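Search this site Go

Field diary, tick drag season
Last updated: April

Up at 5:40. Fog on the lower plots until after eight, so no dragging before then. Used the time to recut the flannel. The old cloths had frayed along the trailing edge and were catching on bramble, which pulls them off the ground and ruins the contact. New ones are one meter square, hemmed on three sides, with a dowel through the fourth and a line of fishing weights sewn into the tail.

Celina Marciniak drove up with the second batch of treated cloth. This is the cedarwood oil fraction in the Helik base, applied Monday-style as we did last spring: weigh the cloth, saturate, hang, weigh again after the solvent has gone off. She had done all of it overnight and had the weights written on masking tape on each bag. Two of the bags had the same number. We sorted it out by reweighing, but I have asked for the plot code to go on the tape along with the weight from now on.

Plots worked today: 3, 4, 7 and the north half of 9. Plot 9 has to be split because the deer fence crosses it and the leaf litter is different on the two sides. South half tomorrow if it stays dry.

Method unchanged. Walk at a slow pace, stop every ten meters, turn the cloth, pick off with fine forceps, drop into 70 percent ethanol. Nymphs and adults in separate vials. Larvae come off with tape and are logged only as present or absent, which I still think is a weakness in the protocol. Witold Kalinowski disagrees and says larval clusters would swamp everything else in the analysis. He is probably right about the analysis, but I would like the raw numbers kept somewhere.

Control drags first, treated plots after, with a change of coveralls and boots in between. I am strict about this. Last year there was a smell of cedar in the truck for a month, and I have never been confident that the controls from the second week were clean. Those data are flagged and will stay flagged.

Nymph counts, untreated: 25 on plot 3, 14 on plot 7. Treated counts were lower on both 4 and 9 north, but I am not writing anything next to them yet. Plot 4 gets more afternoon sun and dries out faster, and ticks will go down into the litter when it does. One dry bank and one half plot do not make a result. Humidity at ground level on plot 4 was well under that on plot 3 by eleven, so the comparison is poor in any case. I have put in a request to swap 4 for 5 in the next rotation.

Running total of nymphs for the season is now 757. At this point last year it was less than half that. The mild winter is the obvious explanation and everyone at the station has offered it to me. I would want soil temperatures before agreeing. The Hägglund logger on plot 7 has a full winter record if the battery held. The one on plot 3 failed in the cold and its last reading is useless.

Lunch in the truck. Checked myself and found one adult female, unattached, on the left sock above the tape. Removed, vialed, logged as incidental. Celina had none. She uses permethrin on her trousers, and I do not while we are running repellent plots, which she thinks is excessive.

Afternoon at the bench for the climbing assay. A vertical strip of filter paper with a treated band across the middle, a tick released at the bottom, five minutes on the timer. If it crosses the band it counts as not repelled. If it turns back or drops, repelled. If it sits still at the bottom the whole time, it is thrown out and another is used.

The awkward category is the tick that walks onto the band, stops, and stays there. The Flasness protocol scores it as not repelled. The older one we inherited scores it as repelled if it never reaches the upper line. The difference is large at low doses. I scored every trial both ways today and will keep doing it until Witold picks one. 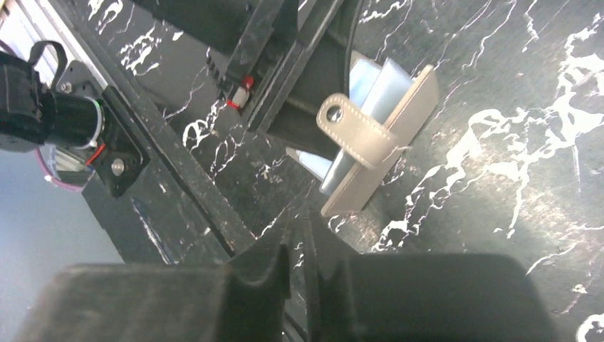 The other problem is evaporation. The cedarwood fraction holds up well for the first hour and then drops off, faster than the supplier sheet suggested. At two hours the ticks were crossing the band with hardly a pause. DEET at the same concentration was still turning them. A heavier base would slow the loss, and Celina has a sample from Justisano that she wants to try, a waxy thing that has to be warmed before it will spread. I am not sure how it would go onto cloth without stiffening it. We will test it on paper first.

Trial 1789 was the last one I ran. The numbering goes back to the start of the bench work, before I joined, and includes the discarded trials, so it sounds like more data than it is.

Room temperature drifted up through the afternoon. It was 21 at the start and 24 by the end, with the window closed to keep the draft off the strips. I wrote it beside each block of trials. Ticks move faster when warm, so the late blocks should not be pooled with the early ones without a correction.

To do: order forceps, the curved pair has a bent tip. Relabel the freezer box for plot 9 as north and south. Ask about the swap to plot 5. Pull the logger on plot 7 before it rains. Wash the control coveralls separately, unscented soap, two rinses.

Finished at 7:15. Second check after the shower, nothing found.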